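4. ろ過ポンプの設置と初回運転

本章では、家庭用プール向けろ過ポンプ「ジンデロ」の設置手順および初回運転の手順について説明します。作業を開始する前に、第3章「安全上のご注意」を必ずお読みください。

4.1 設置場所の確認

本体は、水平で排水性のよいコンクリート面に設置してください。プールの縁から本体までは3メートル以上の距離を確保する必要があります。直射日光が長時間当たる場所、落ち葉のたまりやすい場所への設置は避けてください。

注意:電源工事は、必ず有資格者に依頼してください。漏電遮断器を介さずに本体を接続することは禁止されています。

4.2 配管の接続

(1)吸込側および吐出側の保護キャップを取り外します。
(2)Oリングに傷やねじれがないことを確認し、付属のシリコーングリスを薄く塗布します。
(3)吸込ホースをスキマー側の接続口に、吐出ホースを戻り口側の接続口に差し込みます。
(4)ユニオンナットを手で締め付けます。工具は使用しないでください。
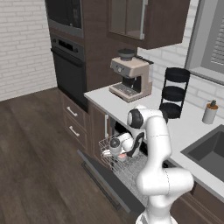 接続が完了したら、両側のバルブが閉じていることを確認し、4.3項に進みます。冬季に配管を取り外していた場合は、ホース内部に残った砂や異物を水道水で洗い流してから接続してください。

4.3 呼び水と初回運転

(1)ストレーナーのふたを開け、バスケットが正しい位置に収まっていることを確認します。
(2)ストレーナー内に、吸込口の高さを超えるまで水を注ぎます。
(3)ふたを閉め、吸込側、吐出側の順にバルブを全開にします。
(4)運転ボタンを押します。ふたの透明部から水の流れが確認できるまで待ちます。
(5)6分を経過しても水が流れない場合は、直ちに運転を停止し、(1)からやり直してください。

注意:呼び水を行わずに運転すると、軸封部が損傷します。この場合の故障は保証の対象となりません。

4.4 運転時間の設定

初回運転後は、168時間の連続運転を行ってください。この間、圧力計の値を1日1回記録し、値が102 kPaを超えたときはフィルターの逆洗を実施します。逆洗の手順は第6章に記載しています。

備考:セルテロ製の旧型タイマーをご使用の場合、連続運転モードは選択できません。タイマーを取り外し、本体の操作部から直接設定してください。

4.5 お問い合わせ

設置に関するご質問は、ギズリー技術サポート窓口で承ります。ご連絡の際は、本体側面の銘板に記載された製造番号をお手元にご用意ください。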